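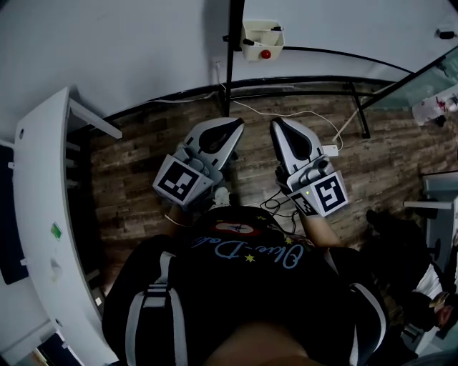 Week 8: Chores and the data problem

Most household jobs are still too hard for a machine to do alone. The main shortage is examples. A person knows how hard to pull a drawer or pinch a sock, and that knowledge has to be recorded in some form before a robot can copy it. One method puts the gripper in the person's hands. The operator holds one in each hand, and each carries a white cube marker with a black-and-white pattern, so that its position can be worked out from video. Cables on the floor, like the black tangle between the feet, limit where the operator can walk.

Case for class: the Kurup trial

Kurup recorded 839 demonstrations of 4 chores: folding towels, loading a dishwasher, wiping a counter and sorting cutlery. Towels did best, at 85 percent on towels of a known size. The dishwasher result fell apart when the racks were changed.

Shop-floor work at Vastham went better. Parts arrive in the same tray every time, and a jam can wait for a worker.

Reading: Ekus report, sections on grasping and recovery. Skip the appendix.

For discussion: should a dropped plate count the same as a badly folded towel? Bring one page on how Carker scores failures.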